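Planning a robot arm for kitchen chores? Price the table first. Ours went over budget on things that aren't arms.

- Cups and tumblers: start with cheap plastic. Set aside 15 dollars for spares.
- Placemats: buy two sizes, plain gray.
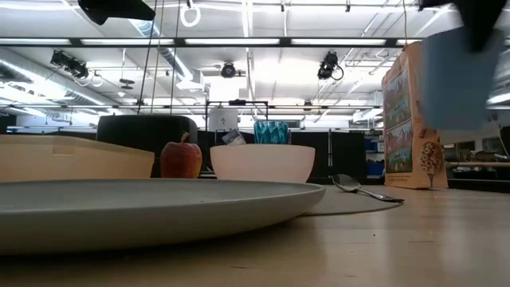 - Cables: measure the run to the outlet, then add 2 meters. Short ones get yanked.
- Fingers: ask what a spare pair costs before you order - Brorden quoted us 33 dollars, Kubiak wouldn't say. Try them on round fruit. Apples and pomegranates are good tests.
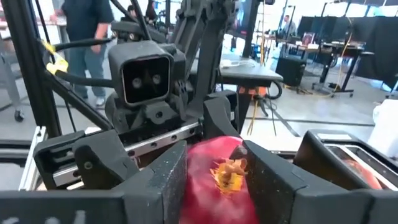

*Photo: Urszula Sowa*

- Carts: get casters that lock.
- Table: butcher block takes clamps well. Check the depth with the rails on, and leave room for a toaster and a cutting board.

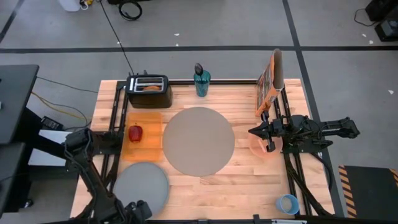 - Floor: tape the grid before the table goes in.
- Reserve: hold back 2000 dollars until June. Grippers wear out first.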